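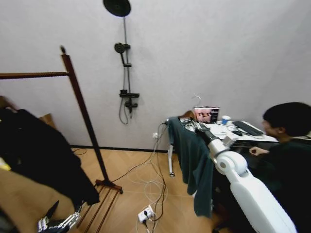
2025-08-09, notebook, Ackroyd hands

Switched the right side over to the Clusik gripper this morning and left the jointed hand on the left, mostly so I could stop arguing with Maribel Montoya about it and just run both on the same garments. The shirts are the good test, I think. With the teal-green one the Clusik closes on the top of the shirt near the hanger, and that is right where I want it, because lower down you get a fistful of drape and the hanger swings all over the place. The rack stays on the left for the jointed hand, so neither arm has to reach across the other.

Numbers so far, before I forget (again). Grip current capped at 80 percent on the Clusik. Cycle 508 was the first one on the new pads and cycle 521 was the last before I stopped to eat. In between I had 2 drops, both on the thin gray tee, both with the jaws coming in at a slant. I haven't touched the approach angle yet! Want a clean baseline first.

The jointed hand is slower to close and I keep fiddling with the thumb preset. It's lovely on thick stuff, though, and it doesn't pinch the wire hook against the collar the way the Clusik likes to. Maribel wants to put a jointed hand on both sides and be done with it. I'd sooner keep the jaws and make softer pads, seeing how often we had a finger cable off back in April, but I said I'd give her setup a fair run too.

Controller: still on the Nandano box. The old Cudley one had a nicer jog screen and I miss it, but it hiccupped every time both arms moved together, so no. Latency on the head camera seems fine at this speed, haven't tried faster.

To do:
- tape the power strip and cables down along the wall before the base moves again
- try the Clusik at a lower cap on the gray tee
- save the thumb preset under a name a human can read (mine is "thumb_new_new")
- ask Maribel where the spare pads went, the drawer has only left ones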